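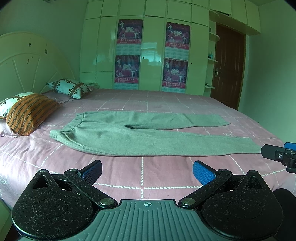

Knit pants on a pink bedspread.

Week 6: Who Counts as a Resident?
Handout for the Wednesday section. Bring it with you, since I print exactly one set.

Last week we left the city of Cirholm bragging that its population had grown for the first time in a generation. This week we ask what it was counting. The answer takes up most of the reading packet and will not make you feel better about press releases.

1. Three ways to be somewhere

A person can live in a place by law (registered, taxed, on a list), by habit (sleeps there most nights), or by intention (plans to stay). Most people are all three at once and never think about it. Migrants often are not, and the gaps are where policy gets made, usually by accident.

Cirholm used the first definition for its budget and the second for its speeches. The second number was bigger.

2. The Rukine case

Rukine is the old mill district. Its welcome program offered newcomers a rent subsidy for 18 months, provided they could show a lease in their own name. Many were subletting from a cousin. The office received 66 applications in its first round and approved 11. The city called this "strong early demand." It was, in fairness, strong demand.

Look at the lease rule closely. It was written to stop landlords from inventing tenants. Whom did it stop?

3. The Mushi comparison

Mushi, across the river, spent less and asked for a letter from an employer, a school or a clergyman. Critics said anyone could get such a letter. Supporters said yes, that was the idea. Retention was better there, but Mushi also had a working bus line, and the packet's author forgets the bus for 10 pages. Please don't forget the bus.

4. Terms you will need

Net migration: arrivals minus departures. Says nothing about who.
Secondary migration: moving again after the first settlement. Mayors dislike it when it is outbound.
Take-up rate: the share of eligible people who use a program. Be careful who decided "eligible."

For next time

Read the Sikero report, chapters 2 and 4. Chapter 3 is a foreword that got lost. Write one page on this: if a town wants new residents mainly to fill empty houses, what does it owe them once the houses are full? One page means one side, in a font I can read.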